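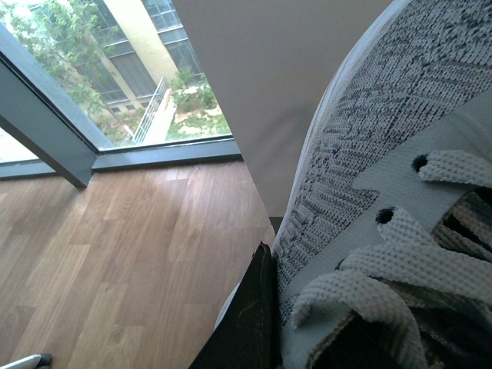

Start Entdecken Mitteilungen Listen Profil Mehr

So, ihr Lieben, ich hatte es ja schon vor Wochen angedroht: Heute kommen bei mir alle Schuhe vom Regal, und zwar wirklich alle, auch die, die ich beim letzten Mal großzügig übersehen habe. Der Kaffee steht bereit, die Sonne scheint, und ich schreibe einfach zwischendurch mit, wie es läuft. Das wird ein bisschen länger, holt euch auch was zu trinken.

Angefangen habe ich mit den grauen Stricksneakern, meinen absoluten Lieblingen. Ich kann gar nicht sagen, wie oft ich die anhabe. Zum Einkaufen, zur Bahn, im Büro, letztens sogar auf einer Taufe (es gab einen kritischen Blick von meiner Mutter, aber nur einen). Wer mich auf der Straße trifft, trifft mich vermutlich in diesen Schuhen.

Das Schöne an dem melierten Grau ist ja, dass man Staub darauf ewig nicht sieht. Das ist leider auch das Problem daran! Ich habe mir deshalb angewöhnt, mit einer weichen Bürste drüberzugehen, trocken, immer in Richtung der Maschen und ohne viel Druck. Mit der harten Bürste für die Wanderschuhe habe ich mir mal ein anderes Paar aufgeraut, das sah danach aus wie ein alter Pullover.

Die weißen Schnürsenkel sind ein Kapitel für sich. Weiß bleibt bei mir ungefähr so lange weiß, bis ich die Haustür aufmache. Ich fädle sie zum Waschen komplett aus, lege sie in eine Schüssel mit lauwarmem Wasser und einem Löffel von dem Fleckensalz von Fellis und vergesse sie dann meistens bis zum Abend. Schadet ihnen nicht. Danach flach auf ein Handtuch, nie auf die Heizung.

Und weil letztes Mal jemand gefragt hat: Nein, ich mache keine feste Schleife mehr rein. Die bleiben bei mir locker, damit ich ohne Gefummel reinkomme. Mein Opa würde sagen, so latscht man sich die Fersen kaputt, und wahrscheinlich hat er recht, aber morgens um halb sieben ist mir das egal.

Nun zum Regal. Es heißt Narkby, zwei Ebenen, schwarzes Gestell mit chromfarbenen Stangen, und ich habe es seit dem Einzug. Ich habe damals lange überlegt, ob es nicht lieber ein geschlossener Schrank sein soll, so einer mit Klappen, in dem man alles verschwinden lassen kann. Der, der mir gefallen hat, sollte 159 Euro kosten, und dafür fand ich es dann doch etwas viel, meine Schuhe zu verstecken.

Im Nachhinein bin ich froh. In meinem alten WG-Zimmer hatte ich so einen Klappschrank, und da roch es drin wie in der Umkleide einer Kreisligamannschaft. Auf den Stangen kommt überall Luft dran, und der Dreck fällt durch auf den Boden, wo ich ihn wegfegen kann. Theoretisch. Praktisch liegt er da manchmal schon eine Weile. 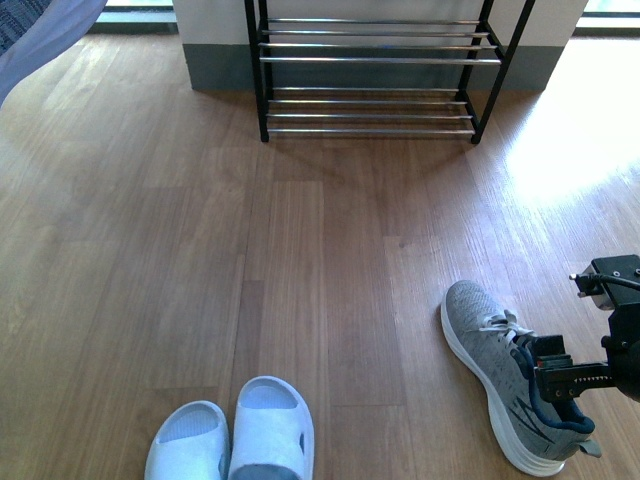 Die Stangen wische ich mit einem feuchten Lappen ab und reibe sie gleich trocken nach, sonst gibt es auf dem Chrom diese kleinen Kalkflecken, die man bei Sonne quer durchs Zimmer sieht. Bei uns kommt das Wasser ja sehr hart aus der Leitung, ihr kennt meine Klagen über den Wasserkocher. Die schwarzen Beine brauchen eigentlich nur ein trockenes Tuch. Und vergesst die Füßchen nicht! Da klemmt sich gern mal ein Sandkorn drunter, und beim nächsten Verschieben habt ihr dann einen schönen Kratzer in der Diele.

Womit wir beim Boden wären, meinem heimlichen Liebling in der ganzen Wohnung. Dieses warme Honigbraun war der Grund, warum ich hier überhaupt unterschrieben habe, noch bevor ich wusste, dass man die Nachbarn über uns beim Zähneputzen hört. Makellos ist er nicht, ein paar Schrammen hat er, und einige davon gehen eindeutig auf mein Konto. Ich gehe nur nebelfeucht drüber und immer der Länge nach, mit der Maserung.

Am liebsten mag ich die Stunde, in der die Sonne über die Bretter kommt und sie an der Stelle ganz hell werden, fast weiß. Ich setze mich dann oft einfach mit der Tasse daneben, statt weiterzuputzen. Heute auch. Deswegen die längere Pause zwischen den Posts, falls sich jemand gewundert hat.

Gut, zurück zur Arbeit. Ich sortiere nach einer ganz simplen Frage: Hatte ich das seit April an? Wenn ja, darf es wieder rauf. Wenn nein, muss ich mir schon eine gute Geschichte einfallen lassen. Ich bin übrigens sehr gut darin, mir Geschichten einzufallen zu lassen, deshalb hat meine Schwester am Telefon mitgehört und streng »weg damit« gesagt.

Ausgezogen sind: die Sandalen, deren Riemen seit zwei Sommern mit Sekundenkleber hält, die Laufschuhe ohne Profil und die spitzen schwarzen von der Hochzeit in Tetetti, in denen ich keine 500 Meter gehen konnte. Die spitzen sind noch wie neu, die bekommt mein Cousin. Der hat schmalere Füße als ich und deutlich mehr Leidensfähigkeit.

Zum Schuster gehen die braunen Stiefel. Falls ihr in der Gegend jemanden sucht, ich bringe seit Jahren alles zu Bouazza, der kleine Laden neben der Apotheke. Neue Absätze haben beim letzten Mal 16 Euro gekostet und halten immer noch. Man muss ein bisschen Zeit mitbringen, weil dort sehr gern geredet wird, und wer mich kennt, weiß, dass das die Sache nicht verkürzt.

Kleiner Tipp noch für alle, bei denen es eng ist: Abwechselnd hinstellen, einmal Spitze nach vorn, einmal Ferse nach vorn. Da passt auf so eine Ebene gleich spürbar mehr drauf. Sieht zugegeben nicht aus wie im Katalog. Meine Schwester findet es furchtbar und stellt bei jedem Besuch alles wieder ordentlich in eine Richtung.

Schwere Sachen kommen bei mir nach unten, also Stiefel und Wanderschuhe, oben steht das, was ich jeden Tag greife. Die grauen kriegen den Platz ganz außen, damit ich sie auch im Halbschlaf finde. Und Einlegesohlen raus über Nacht, bitte, bitte! Das kostet gar nichts und hilft mehr als jedes Spray, das ich je gekauft habe (es waren einige).

Nachtrag, gerade noch per Nachricht gekommen: Ob man Stricksneaker in die Waschmaschine stecken darf. Ich mache es im Notfall, kalt, im Wäschebeutel, ohne Schleudern und mit einem alten Handtuch dazu. Zum Trocknen Zeitungspapier rein und nach ein paar Stunden wechseln. Schaut aber bitte vorher, was euer Hersteller dazu sagt, ich will keine traurigen Fotos geschickt bekommen!

Jetzt ist es Zeit fürs Mittagessen, die Schnürsenkel vom zweiten Paar müssen noch in die Schüssel, und irgendwo fehlt mir eine einzelne Einlegesohle. Schreibt mir gern, wie ihr das mit euren Schuhen macht, vor allem die mit Kindern, da stelle ich mir das Ganze nämlich abenteuerlich vor. Bis später, euer Senyo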